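Gumville Home Weaving & Household List
Re: Re: Baskets for the Gumholm order - which size?

Hi all,

I'm answering this on the list instead of off-list so it ends up in the archive. It came up in July too and I couldn't find the thread.

Earlier in this thread, a member at Onodlow wrote:

> We need baskets for the shelves in the Gumholm hall. They will
> hold napkins, tea towels and the small cloths that always end up
> in a heap. I have 27 to order and would like to get it right the
> first time. Does anyone have the dark brown woven ones? The
> catalog picture is the size of a stamp. I can't tell if the sides
> are straight or if they lean out, and whether the weave is tight
> enough that a thin cloth won't poke through. Also, does the rim
> hold up, or does it come undone at the corners like the last
> batch we had?

I have the dark brown ones. It's a rectangle, longer than it is deep, with sides that slope in toward the bottom. So go by the bottom measurement when you plan for folded towels, and by the rim measurement when you plan the shelf. The catalog gives only the rim. I lost a good part of an afternoon to that last year, folding everything to the wrong width.

The floor is flat, so a stack of napkins stands up straight in it. The weave is tight, but you can see daylight through the walls if you look for it. 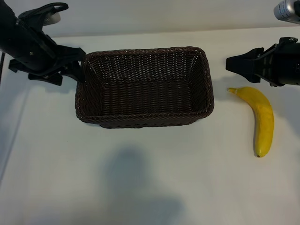 Noonan again: ours are the same style and I would not put anything with loose threads in them. We had crocheted dishcloths in two of the baskets and every one of them caught on the inside. Plain cotton was fine. I'd also say measure your shelf with the basket on it before you order the whole lot, as the rim sticks out past where you think it will.

Agreed on the loose threads. For the crocheted cloths I'd cut a piece of plain cotton and lay it in the bottom and up the sides. It doesn't have to be sewn. If you do sew a liner, leave it an inch short of the rim all the way around, otherwise it bunches where the walls lean in, and then you're fighting it every time you take something out.

On the rim question, the border on these is a thick braid and it goes around the whole opening. The batch Onodlow had trouble with was the older style, where the edge was wrapped with a flat strip and tucked under at the corners. Those did let go. I've had 7 of the braided ones in use in my own kitchen and linen closet and none has come apart at the corners. I pick them up by the rim, full, which you probably shouldn't do, and they've taken it.

The color is a very dark brown. In a dim cupboard it looks black. If the Gumholm shelves are painted white it will be a strong contrast, so decide whether you want that. Look closely at the border before you reject one for being mismatched - the strands aren't all the same shade, and you may find some along the edge that lean toward orange or tan.
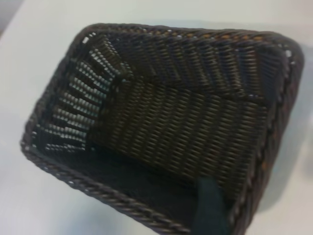

For cleaning, I knock them out upside down over the sink and then go along the inside with a dry paintbrush, following the direction of the ridges. Crumbs and lint sit between the ridges on the floor of the basket and a cloth just pushes them further in. After that a damp rag on the rim, and leave it out overnight before you put linens back. Don't use the furniture spray. It leaves a film that comes off on white napkins.

As for how much fits, I get 50 paper napkins in a stack with a row of rolled tea towels beside them. Cloth napkins depend on how you fold. I fold in thirds and then in half, and stand them on edge so you can see each one. Lying flat, people take from the top and the bottom ones never get used.

I'd order 2 first and try them on the shelf at Gumholm before you send for the other 25. The price break on the bigger quantity isn't much, and the return postage on a carton of baskets is terrible.

If someone has the rim and floor measurements for the next size up, please post both. I only have the one size.

--
Gumville list archive: replies go to the whole list
To change to digest, write to the list address with the word digest in the subject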